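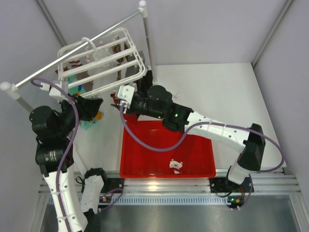 Flirkmont Laundry Room, progress report for the Tomar small grants round, second half

Hi Kazue,

You asked for something short and I've tried, but you know me. I'll start with the drying, as that's what most of the grant was for and it's the part I'm happiest with.

When I wrote to you last we were drying everything on two folding airers that fell over if you looked at them. Since then we've switched to hanging racks over rods, and the difference is enormous! The small stuff goes up high, out of everyone's road, and the floor underneath is free for trays and bins. I resisted this for months (I had a picture in my head of wet tea towels slapping people in the face) and I was wrong. Things dry more evenly and you can slide a whole rack along when you need to get at something behind it. We do still get bunching, mostly with the thicker cottons. Somebody hangs a jumper and a pair of tracksuit pants on top of each other and then both of them are damp at the waistband the next morning. I've put up a sign about it. The sign has made very little difference, so now I just go around at 4 o'clock and spread things out.

The rack hooks have held up better than I thought they would. One snapped in the first month and the Skidska people replaced it without any fuss. I'd budgeted $60 for spare hooks and pegs and we've used less than half of it. If you're all right with it, I'd like to leave the rest where it is until the weather turns.

Numbers, then, as I know you need them for your form. We've done 400 loads since the start of the grant, against the 300 I promised in the application. Part of that is the school in Wasum sending us their sports bibs and art smocks, which wasn't in the original plan at all. The smocks are a menace (paint, glue, glitter, and once an entire glue stick in a pocket) but the school office is lovely to deal with and they bring everything in proper bags. I've counted their loads in with ours. If you'd like them separated out, let me know and I'll go back through the book, though my handwriting in the early weeks leaves a bit to be desired.

Sorting is where we've changed the most. The old way was one big table and a lot of opinions. We now sort into coloured tubs and trays as things come off the racks: big flat things in one place, baby clothes in another, and all the little bits and pieces on their own so they don't vanish inside a fitted sheet. I bought the tubs out of the equipment line and went for bright ones, mainly red as that's what the shop had the most of. They're light and they wipe clean. My only regret is not getting lids, as the stack by the door gathers lint like you wouldn't believe.

I also owe you a word on the washing powder. We trialled an unscented one after two families asked, and we've stayed with it. It costs a little more per box. A few of the regulars missed the smell and said so, loudly, and then forgot about it within a fortnight.

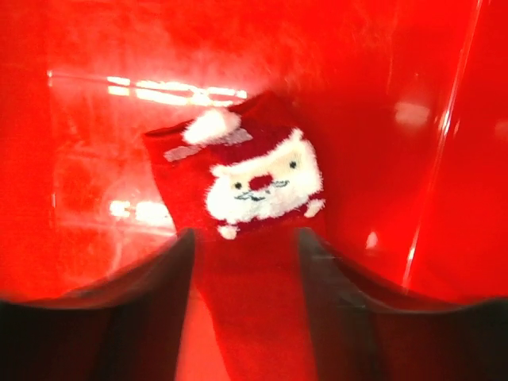 Odd socks deserve their own heading, and if your form had a box for them I'd fill it. They come in from everywhere: up sleeves, inside pillowcases, stuck to the drum. We used to toss them in a carton under the bench and that was the end of them. Now they go through the tubs with everything else and get a proper look before they're put away, and I've found it's the novelty ones that people most want back. Take the fuzzy red Christmas one, with Santa's face knitted into the cuff, big fluffy white beard and the pom-pom on his hat flopped over to the side. Red sock, red tub, so you'd go straight past it if it weren't for the beard! I'll be buying at least one tub in another colour before December, and you may hold me to that.

The matching itself I now do in one sitting, once a fortnight, with the radio on. Plain black ones are the worst. I've stopped trying to be clever about them: if they're near enough in length and thickness, they're a pair. Stripes are easy, kids' ones with animals are easy, and work socks are all the same sock as far as I can tell. Anything that's been through three matching sessions without a partner goes in the rag bag, except the warm woolly ones, which I can't bring myself to cut up. I've got quite a pile of those. Suggestions welcome.

What hasn't gone so well: folding. I said in the application that I'd have a set way of folding and a little printed guide for anyone who comes in to help. The guide exists. It's two pages, it has drawings, and it's pinned above the bench with a teaspoon tied to it for some reason. What I didn't allow for is that everybody already has a way of folding a towel and would sooner leave town than change it. So our towel shelf has thirds and quarters and a few rolled-up ones all jammed in together, and it drives me mad. I've let it go for the towels. For the kids' clothes I've held firm, as the parents collecting them want to flick through and see the size tag, and that does seem to be sticking.

The other disappointment is the cupboard. I'd hoped to have the linen cupboard fitted out by June and it's still bare boards inside. The shelving quote came back higher than the first one and I wasn't comfortable saying yes without checking with you. There's $500 left in the fit-out line. I can do the bottom two shelves and the door for that, and leave the top half until we find some more. Or I can wait and do the lot in one go. My preference is to get the bottom half done now, as the sheets are currently living in my spare room and the cat has discovered them.

Coming up next: I want to get lids for the tubs, finish the labels on the rack rods so the school's things hang at one end and everyone else's at the other, and have a go at a mending afternoon. Missing buttons and dropped hems are what I see most. A couple of the parents have said they'd come if there was cake.

Receipts are in the envelope, in order, apart from the one for the pegs, which went through the wash in my apron pocket. I've stuck what was left of it to a sheet of paper and written the amount beside it.

Give me a ring about the cupboard when you've had a chance to look. Mornings are best, before the second load goes on.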